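Two-Handed Chair Work: Workshop Tips from the Sarero Trials

Filed under: Chairs, Floor Protection, Arm Setup

The Sarero method treats an upturned chair as a two-point job: one gripper steadies the seat, the other works at the leg. We compared it with the one-gripper Prakari routine over 1,998 logged attempts. Most of the tips below come from reading the failures. 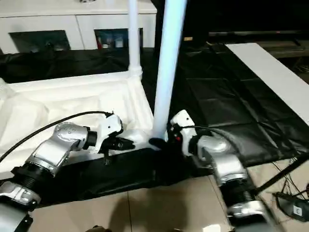 Floor protection affects the results more than we expected. On bare tile a chair resting on its back or seat can creep when a gripper pushes sideways. Plastic sheeting changes the friction and has to be treated as a test condition. Glossy black sheeting over beige tile, with the wrinkles left in, also throws highlights that the vision model can mistake for edges. Log the cover with every run, and keep spare boards well clear of the arms' reach.

Approach the leg low. The Gilero planner aims for the base, where the leg meets the seat, and closes slowly. Grasps higher up gave more leverage but bent the reading at the wrist. Set the closing force in 2 stages – contact first, then hold.

Wipe the fingers between blocks of runs. Dust on the pads alters grip on smooth white tube, and the change is gradual enough to pass for a fault in the policy.

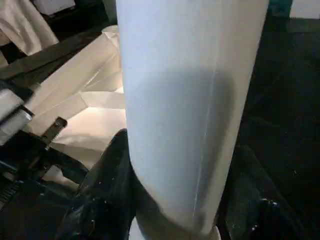 Wrist view: black fingers on either side of the white leg.

Fabric covers need their own settings. A stretched cover hides the seat frame, and loose folds near the corners can be picked up in place of the edge. Train on covered and uncovered seats separately, then mix. With mixed data the Sarero policy found the frame edge within 3 tries in most runs. Prakari did so less often and tended to pull cloth.

Check cable slack with both grippers at the same corner of the seat. Slack that looks generous at rest may be short there.

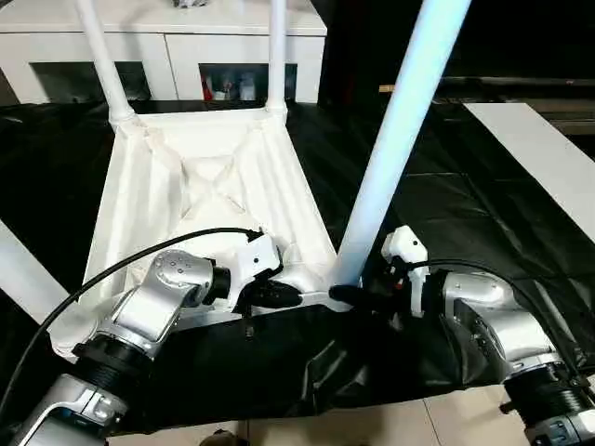

Scoring a run

Score the seat hold and the leg hold separately. A run passes when the 2 holds overlap for the full set time. Runs where sheeting is caught along with the chair go in the Pangaribuan error table under "cover", even if both holds pass.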